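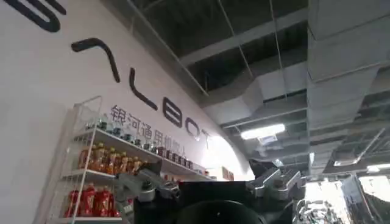 墙上是GALBOT、银河通用机器人的字,夹爪前面一排排瓶子,中间那层橙褐色红盖子的挤得最紧

机器到底能不能干理货和家务了?进来吵
板块:闲聊 > 家电与自动化
发表于 2024年1月21日 星期日

楼主 半夜补货的阿岑
先报一下家门,我在便利店上夜班,第三个年头了,主要就是补货、拉排面、查日期、擦冷柜玻璃,偶尔还得去后面洗关东煮的锅。我们店一共721个品,上个月盘点的时候我一个一个扫的,扫到后半夜眼睛都花了。

起因是我跟我表弟吵了一架。他学自动化的,吃饭的时候跟我说你这活儿过两年就不用人干了,货架、瓶子、盒子,都是规规矩矩的东西,机器最拿手。我当时筷子都放下了!规矩?你来看看我们饮料架晚高峰之后是什么样子,有人把酸奶塞在可乐后面,有人拿起来一瓶看看又横着放回去,还有小朋友把口香糖一条一条立起来排队。

图里这种架子我太熟了,白色的铁丝网架,一层一层摆着瓶子。你们看最上面那排深色盖子的小瓶,沿着边排一长溜,这种我补起来最烦,碰倒一个能带倒半排。中间那层又一个贴一个,手指头都不好伸进去。我就想问问真正搞过这个的,或者家里买过什么机器的:现在这些东西到底能干到什么程度?别给我发宣传片,宣传片我表弟已经发了我一晚上了。

2楼 老韩不修表
沙发。我先说结论,扫地能干,别的都不行,散了吧。

3楼 半夜补货的阿岑 回复 2楼
你这也太快了,好歹说说为什么啊

4楼 老韩不修表
行那我多打几个字。我家扫地机用了好几年,客厅是真的干净,我承认。但是你想想它为什么行:地是平的,灰尘在哪儿都无所谓精准,漏一块明天再扫。补货是什么?瓶子要拿起来,转过来商标朝外,放下去不能歪,后面还得顶到位。每一步错了都看得见。家里也一样,叠衣服、收碗、给孩子找另一只袜子,哪一样是“差不多就行、漏了明天再说”的?
哦袜子可以漏。

5楼 iris_在仓库
我在仓库干拣选的,来反对一下楼上。我们仓去年3月上了两台机械臂,型号不说了,用的是Plakdale的系统,专门拣小纸盒和瓶装洗发水。刚来的时候全组都去围观,第一天确实蠢,抓一个掉一个,旁边站着的工程师脸都绿了。可是后来它真的干下来了。现在夜里那条线基本是它在跑,我们负责它不认识的、包装破的、还有膜反光的。

所以“别的都不行”我不同意,得看你把活儿切成什么样。

6楼 老韩不修表
你这不还是有人在旁边伺候它么

7楼 iris_在仓库
有人伺候不等于没用啊。叉车还得有人开呢,你总不能说叉车不会搬东西。

8楼 Kevin Ccori
我中文打字慢,大家见谅哈。我在Tastov上班,我们做的是商用厨房的设备,有一个组专门做抓取,我是负责夹爪那一块儿的机械,所以楼主这张图我一看就先看了夹爪,职业病。

两根银色的手指,金属板加关节,中间一大块黑的壳子。这种两指的最常见,好控制,坏了也好换。但是阿岑说的那种挤在一起的瓶子,两指的麻烦就在这里:手指自己有厚度。瓶子和瓶子中间如果没有缝,手指下不去。人是怎么做的呢,你用一根手指先把瓶盖往外扒拉一下,倾斜了,再捏住。你可能都没注意到自己做了这个动作。对机器来说这是两个技能加一个判断。

我们也试过从瓶盖抓。盖子抓的好处是上面没东西挡着,坏处是瓶子会晃,里面的液体也晃,放下的时候底不是平的,它就“咚”地磕一下。玻璃瓶我们就不敢这样。

9楼 半夜补货的阿岑 回复 8楼
哇终于来了个懂的!!我看完你这段特意去店里拿了一瓶水感受了一下,我真的是先用食指往外勾的,勾歪了再拿。三年了我头一回发现

还有个问题,上面一层的隔板离瓶盖很近怎么办?我们冷柜里有一层就是,我的手都得横着伸进去

10楼 Kevin Ccori
横着伸是对的,机器也得横着。然后就看手腕粗不粗了。很多手腕比人的粗,还挂着相机和线,这种层高它进不去,要么你改货架,要么换一只更细的手。所以很多时候你看到一个演示很顺,先看看货架的层高。

11楼 豆腐要老的
等一下,“要么你改货架”这句我要单独拎出来说。我最受不了的就是这个逻辑。

我家前年买过一台Duan的叠衣机,对,就是那种半人高的柜子一样的东西,衣服夹在上面它往里吞,下面吐出来叠好的。说明书写着衣服要先抖平、扣子要扣到第二颗、领子朝左、不能有帽绳。我把衣服弄成它喜欢的样子,我自己都叠完三件了!最后我婆婆拿它当台子放电饭锅,放得还挺稳。

家里的活儿就是乱的。你让我先把乱的变整齐再交给机器,那它帮我干了什么呢?

12楼 老韩不修表 回复 11楼
哈哈哈哈哈电饭锅。多少钱买的

13楼 豆腐要老的
打完折1463块,发票我还留着,每次看见都心口疼。

14楼 Evander在青岛
豆腐姐我得替“改环境”说两句。大名Evander MacBrayne,在这边教书,嫁到中国的洋女婿一个(语法我老婆帮我改过,错了找她)。

洗碗机你用不用?洗碗机也是要你先把碗摆成它喜欢的样子的。盘子竖着,杯子倒着,木头的不许放,大锅放不下。它刚进家门的时候我丈母娘也骂,说摆碗的工夫都洗完了。现在她不许任何人手洗,谁手洗她跟谁急,嫌我们浪费水。厨房的抽屉也重新弄过,就为了给它腾位置。也没有谁觉得委屈。

洗衣机更是,为了它连阳台都专门留了上下水。

15楼 豆腐要老的
洗碗机我认。但洗碗机是一次摆二十几个碗,我弯一次腰,它干一个多小时。叠衣机是我摆一件它叠一件,我得站在那儿陪着。陪着这个事儿最要命了!我要是能走开,它慢一点我一点意见没有,叠一晚上都行。

16楼 iris_在仓库
+1 能不能走开才是关键。我们仓那两台也是,刚开始每隔几分钟就停下来叫人,灯一闪,你就得从那头走到这头,按一个按钮,走回去,它又闪。那段时间我们给它起名叫“少爷”。后来停得少了大家才不骂了。速度它到现在都比我慢,我手快的时候能甩它一大截,可是它不用去厕所也不用吃夜宵。

17楼 Kevin Ccori
这个叫干预率,我们内部每天早上看的第一个数就是它。手速第二。

18楼 半夜补货的阿岑
那我换个问法,我把我一个晚班的活儿列出来,大家帮我看看哪些机器能接:

从后仓把箱子推出来,拆箱
新货放后面,旧的往前拉(先进先出,错了要被店长说)
看日期,快到期的贴黄标
歪的扶正,商标朝外
顾客乱放的捡回原位
冷柜玻璃擦一遍,门缝那条胶边也要擦
地上洒了东西马上拖
凌晨有人进来买烟,放下手里的一切去收银

19楼 Kevin Ccori
我一条一条说,纯个人意见,不代表公司。

推箱子可以。拆箱难,胶带和纸板每个箱子都不一样,划深了把里面的划破。先进先出这条是最难的之一,因为后面那一排它看不见,要把前面的全拿出来,放新的,再放回去,等于一个动作变成一大串。看日期要看印在哪里,有的印瓶盖上,有的印瓶底,有的是喷码喷得糊成一片,我用人眼都看不清。扶正我觉得很快就行。捡回原位也行,认商品这个事儿做得不错了。擦玻璃可以擦中间,胶边我不看好。拖地看洒的是什么。买烟那个,哈哈,它可以继续干它的,你去收银。

20楼 老韩不修表
看,我说什么来着,八条里头一大半打叉

21楼 Kevin Ccori 回复 20楼
我没有打叉呀,我说难。难和不行中间还有好多年的工资呢。

22楼 mumu是只猫
路过一个开超市的。想从老板的角度插一嘴,你们别打我。

我店不大,晚上就俩人。我根本不指望机器把八条全干了。它要是能半夜把饮料那一面墙扶正拉齐,别的什么都不会,价钱合适我就要。为什么呢,招不到人啊!夜班贴了招工,来面试的问的第一句是能不能不上夜班。我上次自己顶了一个礼拜,回家跟我女儿说话都是“需要袋子吗”。

但是有一条,它不能把瓶子弄倒了还自己不知道。倒一瓶玻璃的酱油在过道里,它接着往前开,带着酱油轮子印从头走到尾……我光想想就血压高。

23楼 半夜补货的阿岑
酱油轮子印笑死我了,我们店是扫地机碾过一次番茄酱,跟案发现场一样

24楼 老韩不修表
扫地机碾东西这个我家也有,狗的,不细说了

25楼 豆腐要老的
求你别细说

26楼 Evander在青岛
回到图上。我放大看了一会儿,有个地方想请教Kevin:上面那排小瓶子,我看着瓶身要么是透明的要么颜色很浅,白架子,后面又是白墙,灯还有点反光,上面那几根横杆都蒙蒙的。我这双眼睛看着都有点糊,相机认得出来吗?

27楼 Kevin Ccori
好问题!透明的东西一直是大家的噩梦。很多深度相机打出去的光会穿过去或者弹歪,出来的点云那个地方就是个洞,机器觉得那里什么都没有,然后手就直接撞上去。现在有办法,用普通彩色图去猜,用大量数据去学,比前几年好太多了。不过你说的那种还有个便宜,盖子是深色的,一排深色的点在浅色背景前面,盯着盖子找,比盯着瓶身找容易。具体别人家怎么做的我不知道,我只能说换我会先找盖子。

中间那层橙褐色带红盖的对视觉反而友好,对手不友好,挤嘛。

28楼 iris_在仓库
我们那两台一开始就是栽在透明袋子上,装的棉签。后来Plakdale的人来蹲了好几天,天天蹲在地上拍棉签,我们还以为他对棉签有什么感情。

29楼 没有名字可以用了
不懂技术,我想说点家里的。我妈前年手腕骨折,打了钢板,拧瓶盖、拧毛巾都不行。我离得远。那阵子我到处看有没有什么机器能帮上忙的,最后买了个Iva,就是那种带一条小胳膊、底下有轮子的,能从茶几上拿水杯送到沙发。宣传里写能做好多事,我妈用下来就会这一样,拿杯子。杯子还得是它配的那种带把手的。

照你们这个标准它就是废物对吧?可是我妈用了大半年。她说晚上不用喊人。后来手好了也没收起来,现在给它围了条围巾。

30楼 老韩不修表
……这个我不抬杠。阿姨手好了就好。

31楼 豆腐要老的 回复 29楼
看得我有点想哭,顺便想问问那个小胳膊会不会叠衣服

32楼 没有名字可以用了
不会,我试过给它一条毛巾,它夹着毛巾转了一圈又还给我了

33楼 mumu是只猫
这不比我家那位强,我家那位接过毛巾就放沙发上了

34楼 数控老邢
我来说说车间的吧,标题里写了理货和家务,车间的我觉得更有代表性。我们厂机床上下料,机械臂干了好多年了,稳得很,毛坯放在料盘里,每个坑都固定,闭着眼都能抓。它也真就是闭着眼抓,没装相机。去年领导看别的厂上了带视觉的,散乱料筐里直接抓,也要搞。搞了4个月,供应商来了5个人,住在我们厂旁边的宾馆里,早饭跟我们一个食堂。最后能用是能用,油多的时候不行,铁件一沾油反光,抓起来还打滑。结果现在是这样:先由我徒弟把零件擦一遍。

徒弟不高兴,说我成了给机器擦脸的。

35楼 老韩不修表
给机器擦脸哈哈哈哈,这跟豆腐姐扣扣子扣到第二颗一个道理

36楼 Kevin Ccori 回复 34楼
老邢,油的问题试过磁吸或者换指面没有?我们厨房里全是油,指面试过好几种,光滑的硅胶沾油就滑,后来开了槽,油能往槽里跑,好了不少。每天要拆下来洗倒是真的。

37楼 数控老邢
磁吸试过,吸起来一串,跟吸糖葫芦一样,抖都抖不掉。开槽的没试过,你们槽开多深?方便的话私信我,我让徒弟在线切割上割两块试试

38楼 Kevin Ccori
私信了,尺寸你按零件改,倒角别忘了。

39楼 半夜补货的阿岑
我发现这个帖子吵着吵着成技术支持了,挺好

我总结一下我自己听明白的啊,不一定对。我表弟说两年,我现在觉得他吹了一半。扶正、拉排面,这两样我可能真的干不了几年了,我也不怎么心疼,谁爱扶谁扶。先进先出和看日期,我看我还能再吃几年饭。倒是iris说的那个“少爷”我有点怕,别到时候我的工作变成整晚给它按按钮,那还不如我自己补呢,起码补完了往后一站,一面墙齐齐的,挺舒服的。

40楼 iris_在仓库
按按钮那阵子确实最难受,比自己拣还累,人是被它牵着走的。要是你们店真上了,你记得提一条:让它把搞不定的攒着,最后一起叫你,别碰到一个叫一次。我们就是提了这个才好的。

41楼 豆腐要老的
记下了,虽然我家只有一台电饭锅台子

42楼 老韩不修表
我修改一下我的结论:扫地能干,拿杯子能干,洗发水能拣。叠衣服不行。其他的先记着,明年这时候我来挖坟

43楼 Evander在青岛
叠衣服我押三年。赌一顿蛤蜊。

44楼 老韩不修表
赌了,辣炒的,你请

45楼 半夜补货的阿岑
我表弟看到帖子了,他说他押两年,他要清蒸的。我上班去了,今天到的全是玻璃瓶,愁人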